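Lists > Shared Cell Practice > Archive > Thread
Search this list Advanced search
Posted in September by Crisóforo Beltrán

Hello all,

On September the Apaza group wrote:

> Our draft says only "clean the tools between tasks."
> Is this enough for soft material, or must we also
> name the surfaces? We don't want a rule of 5 pages.

I think the surfaces must be named. At Nasent we use the Plinico arm with soft paste, and our rule has one line for each surface.

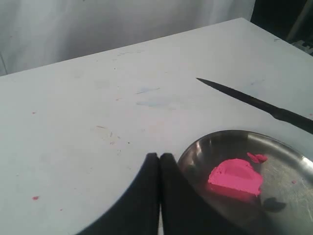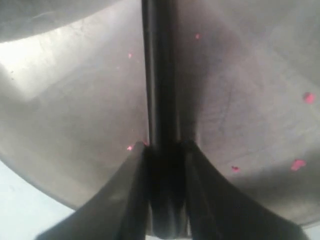
My proposal for section 125 is that the residue check is done before any sharp tool is given to the gripper. The present text allows it after. With a knife lying beside the plate, and small red or pink specks already on the white table, the operator should stop and wipe first — the plate, the table and the fingers, in this order. Curved metal needs its own line, as flecks so small are easy to miss there.

I would also write that the knife is always put down with the handle toward the operator. Dradis has this in their sheet and we had no complaint with it.

If you agree, I can send the new wording before the next call.

Regards,
Crisóforo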